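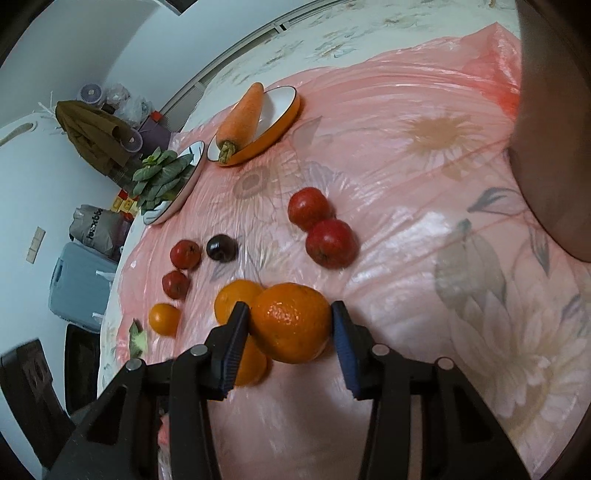 *A mandarin over the table, floral cloth and pink plastic sheet underneath.*

## Keeping a cold or stomach bug from going round the house

Bugs were going round Stilldale all through June, and a few readers asked what we do at home when one person comes down with something. Most of it is ordinary housework done a bit more often.

**Hands.** Soap and warm water for 20 seconds, before food and after the toilet. Hand gel is handy for colds but doesn't do much against norovirus, so use the sink for that one.

**Towels.** Give the ill person their own and hang it in another room. Change it daily.

**Handles and switches.** Wipe door handles, taps, the flush, light switches and the remote. Wash off any dirt first, then use the disinfectant and leave it on for as long as the label says. Never mix bleach with another cleaner.

**Washing.** Soiled sheets go in on their own at 60 degrees. Don't shake them out. Don't overfill the drum.

**Kitchen.** Anyone with sickness or diarrhoea stays out of it until 2 days after it stops. Put fruit on separate plates while someone is poorly, and rinse it before peeling.

**Air.** Open a window in the sickroom a few times a day, even for ten minutes.

**Tissues.** Use once, straight into a lined bin, and tie the bag before it is full. Wash your hands after carrying it out.

Elin Yorath, Jul 12, 2024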